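Dalia Kalniņš does not like the word "homeware". She says it the way other people say "networking".

"It's cups," she says. "We do cups. If you want a lifestyle, there's a place in Plendon."

We are sitting at the back of the Flastlow workshop in Oddale, where she has been finishing a range of plain plastic tableware for small children and the adults who pick up after them. It is February and the heater is making a noise like a man looking for his keys. Tea arrives in a china mug, and I decide not to mention it.

The range is called Daneshvar and comes in two colours, red and blue. There was a yellow. "The yellow looked like medicine," says Kalniņš, and the subject is closed.

She got into this, she says, through laying tables badly. Her first proper job was in a nursery kitchen, setting out lunch for 70 children, and she still talks about it as others talk about military service. "You learn where a cup wants to be. Too near the edge and it's on the floor. Too far in and somebody climbs on the table to fetch it."

Hence the tape. Kalniņš marks tabletops with short bits of blue tape, and moves things between them for hours, frowning. She has no system that I can make out. When I ask how she knows that a spot is right, she says she stops being annoyed by it.

I ask about rims, and regret it, and then don't. A thin rim is elegant and horrible to hold, she explains, and a small child will bite it to see what happens. A thick one looks clumsy in a catalogue and is a pleasure in the hand. She went through 3 versions before settling on thick. "I lost a shop over that rim," she says. "They wanted it to look like glass. I said, then buy glass."

And what are the cups for, if not drinking? She looks at me with some pity. "Everything. Bricks, raisins, one sock. A child will put a block in a cup all morning and you'll get your coffee while it's hot."

A tabletop, with the red and the blue:

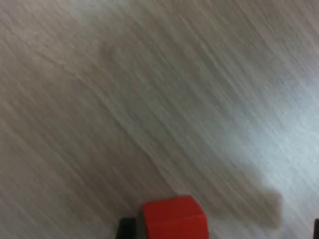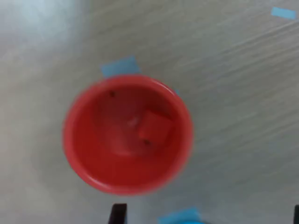
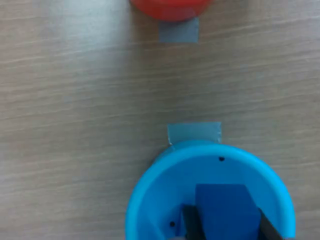
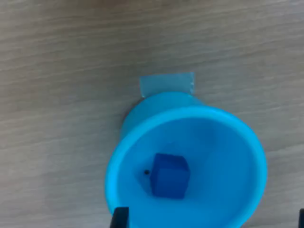
Forough Abbasi wrote in after reading a draft of this piece to say that the yellow was perfectly nice, that she still has hers, and that a cup which holds raisins that well ought to come with a lid. Kalniņš has been told. She is against lids, for reasons she promised to send me in writing, and the first page has already come.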